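5.2 Public demonstration

The second data source is the open day held at the Bokwood site on 9 May 2023. Visitors were invited to operate the hand-held grippers themselves after a short introduction by one of the authors. Unlike the sessions in Section 5.1, no operator had prior training, and the order of tasks was left to the visitor. The purpose was to see how far the handling instructions of Section 3 survive contact with people who have not read them.

Nine stations were set up. Seven of them repeated the household tasks of the Wastivitz protocol (folding, stacking, pouring and so on) and are reported only in aggregate. The remaining two, which we call Jarine and Teoh after the rooms in which they stood, used small deformable items and are treated separately. Both rooms were furnished as ordinary living space. We made no attempt to standardize backgrounds or table coverings between them, and lighting was whatever the room had.

The Jarine station concerned wrapped candy in a tray (Figure 7). Candy is an awkward object class for parallel fingers. The wrapper extends past the solid part by a variable amount, so a grasp that closes on the twisted or crimped end lifts the item but leaves it free to swing. Items also touch and overlap, and the first closing motion often moves the neighbors. Visitors were told to take one piece at a time, to place it anywhere outside the tray, and to stop when they wished. No target piece was named.

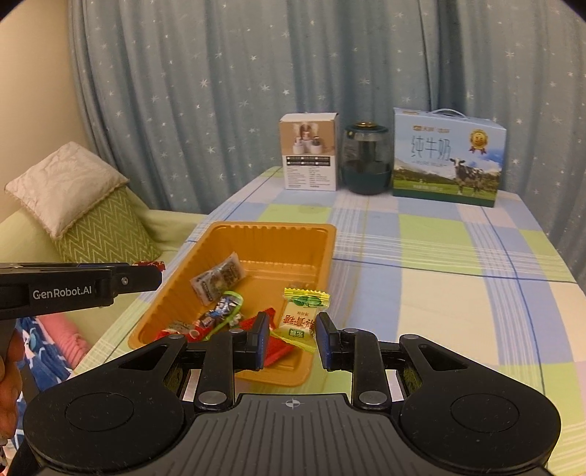
Figure 7. Candy task at the Jarine station. The jaws are open at the tray; part of a second hand-held tool is visible at left.

Each visitor worked for up to 500 seconds. We recorded 35 visitor sessions at this station, of which nine were excluded from the timing analysis: in six the session was interrupted by conversation for longer than the threshold given in Section 4.3, and in three the recording started late. The excluded sessions were kept for the error coding, where the start time has no bearing.

Error coding followed the scheme of Kruger and Hartono with one change. The original scheme has a single category for lost grasps. We split it into losses inside the tray and losses over its edge — the second kind was far more disruptive to the visitor, who usually put the tool down before trying again. Charmaine Kruger coded all sessions and Larasati Hartono coded a random subset independently. Disagreements were mostly over whether a nudged neighbor should count as contact or as an attempted grasp, and these were resolved by replaying the segment at half speed.

Two observations bear on the design of later collections. First, visitors approached the tray from above far more steeply than trained operators did, and tended to correct the angle only after a failed closure. Second, several visitors opened the jaws fully before every attempt, including attempts on isolated pieces where a narrow opening would have been enough. Both habits lengthen the approach phase. Neither appears in the December pilot, where all operators were members of the laboratory.

The open-day sessions are not pooled with the 1000 trained-operator episodes in Section 6. They enter only the comparison of approach angles in Section 6.4.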